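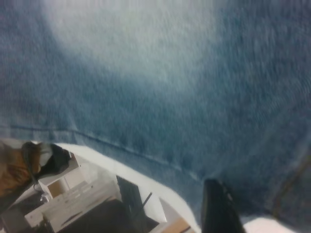
Fig. 1. Wrist view: denim, a stitched seam and one black finger.

Unit 4: Budgeting for the cell (I. Boyer)

Denim is a good teacher of humility, and it's cheap. The arm that handles it is neither. Work from the Clurnau quote:

Finger set, spare: $126
Wrist camera cable: $111
Wrist camera: $793
Annual service, Sikgate plan: $2,566

Note which line is biggest. Students always colour in the hardware and leave service for "later", a fiscal period unknown to Lionel Rolland, who signs the forms.

Before you ask for money:
- Price the spares with the arm. Fingers are consumables, whatever the brochure calls them.
- Get lead times in writing. Vidal's "in stock" has meant June before.
- Budget for fabric. You'll want several weights, and jeans with pockets and seams as well as flat cloth.

Draft budgets, one page, due 29 August 2025. Freight is a cost. Put it in.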